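Sat 27 June
Cayetano Montoya

Snack table, second go. Carried on from the April notes, where we had everything in one heap on the bench and people took things back to their desks without writing them down.

Moved to the long table by the curtains. Put the blue-and-white checkered cloth on it. It still has creases running lengthwise on the left half. Emilian wants it ironed. I would leave it until it has been washed once.

Orange tray goes at the far end, boxes behind it. Wrapped things stay out on the cloth for now. I want to settle what goes in the tray before filling it, and whether the twisted-wrapper pieces get mixed with the small packets or kept apart.
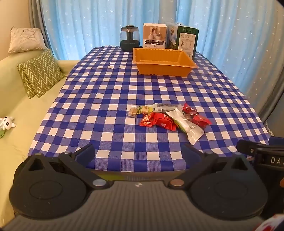

2 min read

Tray is a decent size and the ribs inside the back wall don't matter for wrapped stuff. It would be easier to reach at the near end, where the table is wider, but then there is no place to put cups down. Leaving it at the far end until Emilian has had his say.

The big box with the green side should probably go under the table. It takes up room at the right and the corner of the tray is already up against it, or near enough. The small carton with the white top can stay.

Budget is 100 a month, same as before. Rusu delivers if we order 12 bags or more, Wallex has no minimum but is slower. Emilian Furtună to ask Rusu about mixed bags.

To do:
- sign-up sheet, with a pen on a string
- small bin for wrappers
- second cloth, so one can be in the wash

Unurach workshop notebook. Questions to Cayetano Montoya. Back to top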